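Review: Miltico Case Diary, used for bail and extradition hearings

The Miltico Case Diary is a subscription service for small law offices that handle bail variations, surety paperwork and court listings. Our office used it for 7 months on extradition matters, where hearing dates move often and a missed notice can have serious results for the client.

Setting up took one afternoon. Each client has a single page showing current bail conditions, the next hearing and the names of sureties. When a condition is varied, the earlier wording is kept beneath the new one – a feature our clerk, Rokeya Ranasinghe, came to rely on when preparing statements for the court.

Reminders are sent four days and two days before a hearing. They arrived on time throughout, although the intervals cannot be changed. Document storage is limited to 600 files per office, and we reached that limit in April. Older matters then had to be moved out by hand.
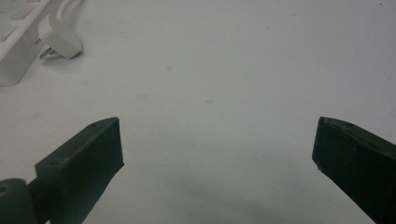 Pale tabletop, with two dark green gripper fingers set wide apart.

Support requests were answered courteously, usually by the next morning. The search function is weaker: it does not read scanned orders, and it treats a hyphenated surname as two separate people.

The service is recommended for offices with a modest caseload. Larger practices should ask about storage before signing.

Reviewed by Malsha Chowdhury, Nendness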